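Six weeks with the Prokivura hand kit

Posted in Tools and Kits, October

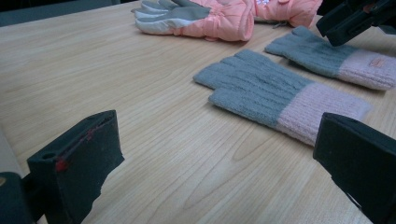

I've wanted to write about the Prokivura kit since it landed on my doorstep, and I made myself wait until I'd really used it. It's a handheld gripper with two flat-padded fingers, a camera mounted on it, and a software package that turns whatever you do with your hand into training episodes for a robot arm. You squeeze, it records. My whole project this fall has been clothing, and specifically the small stuff people wear in winter, so most of my evenings have gone into pairs like the gray-blue fingerless ones with the fluffy pink cuffs, with the padded ski gloves farther back on the table for the days I want something bulky. Soft things are where grippers get interesting!

Some background if you're new to this blog. I fix sewing machines for a living and I got into robotics sideways, through a night class Riaan Kruger taught on motor control. I own one secondhand arm, a Clastatia, and it lives in what used to be our dining room. Up to now I taught it by dragging it around by the wrist, which is slow and hard on the shoulders (mine, not the arm's). The hand kit means I can sit at a table like a normal person and do the task myself.

Setup took me 33 minutes from opening the box to the first saved episode, and that includes looking for a screwdriver. You charge the battery, pair it with the laptop, then wave the gripper slowly in front of a printed card until the software gets its bearings. The card is the one bit I'd call fussy. Mine curled in the first week and the calibration started drifting, so I glued it to a piece of cardboard and it's been fine ever since.

What I love is the feel of the trigger. It has a long, light pull, so you can close the fingers a tiny bit and hold them there, and with knitwear you need that. If you clamp down on a ribbed cuff you drag the whole glove along with you. If you come in gently from both sides and let the pads catch the edge, it lifts. The pads are matte and slightly textured and they hold yarn really well. They're less happy with slippery padded shells. I lose a ski glove much more often than a knitted one, and I've started going for the quilting seams, where there's a ridge to hang on to.

I recorded 127 episodes for my first task, which was just picking up a glove and laying it on top of its partner with the cuffs lined up. After training overnight, the arm did it on the third try the next morning and I yelled loud enough to wake up the house. It still gets confused when a thumb is folded under. I'm recording more of those now, with the thumbs every which way, and it's getting better a little at a time.

The software is called Mostley and it comes with the kit. Playback is great. You can scrub through an episode, trim the dead time off the front, and throw out the ones where you sneezed. Tagging is weaker - you type the tags by hand for every episode, and there's no way to apply one to a whole batch. I wrote to support about it on a Tuesday and got a long, friendly reply from Zinhle Nkuna the same afternoon. She said batch tagging is on their list and sent me a little script to use in the meantime. It works. I've put a copy on my downloads page with her okay.

A few other notes, in no order:

The battery gives me 2 hours, and I usually need a break before it does.

The grip is sized for a bigger hand than mine. My friend Busisiwe Mabaso has long fingers and found it perfect. I wrapped the back of the handle in foam tape and now I can reach the trigger without stretching.

Light matters more than I expected. A lamp right next to the table gave me hard shadows and the tracking jumped. Even light from overhead cured it.

Files get big. Clear some space before a long session.

Would I buy it again? Yes, and I'd buy it sooner. If you only want to move blocks and cups around, you could get by with something simpler. If you care about fabric, yarn, straps or anything floppy, the light trigger is worth the money by itself.

Next up is turning a glove right side out, which Riaan thinks is a terrible idea for a second task. He may be right. I've got 29 episodes so far and I'll post the clips once there's a decent one.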